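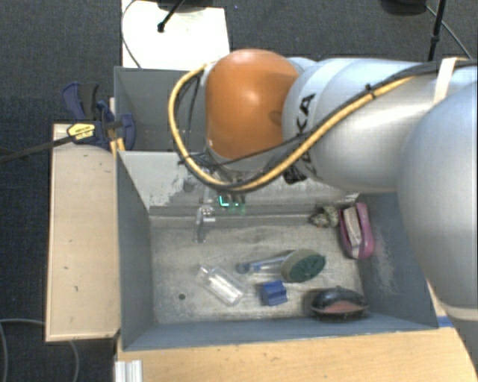
Orange joint cover and yellow cable, over the gray bin.

Cladoddale Community Kitchen -- progress report, 2025-06-07

Quick one, full accounts to follow with the next claim.

Recipe cards. Sosa bean stew and the flatbread are both final. Chickpea curry still too thin, testing again with less stock and a longer simmer. Lentil soup dropped, too close to the stew and people liked the stew more. 700 cards printed so far out of the 2,000 in the grant. Rest go to print once the curry is settled.

Classes. Two groups running, both full. Dough takes longer than we planned -- the rest time eats half the session, so we now mix a batch the night before and people shape and cook from that. They still mix a small bowl of their own to take home. Spice toasting went well. Onions did not, pans too crowded, will split into smaller batches.

Equipment. Second burner from Hellska arrived and is in use. Big stock pot still on back order. Cisteo replaced the dented trays at no charge. Scales need new batteries agian.

Spending. Ingredients came in $230 over, mostly oil and dried beans. Would like to move that across from the printing line, which is under. Please confirm by email if thats ok, no form needed last time.

Still to do:
Curry retest
Allergen wording on the back of the cards (sesame missing from the flatbread one)
Large print version
Dates for the December classes -- hall wants a deposit before they hold them

Receipts are in the shared folder, oil ones scanned sideways, will redo.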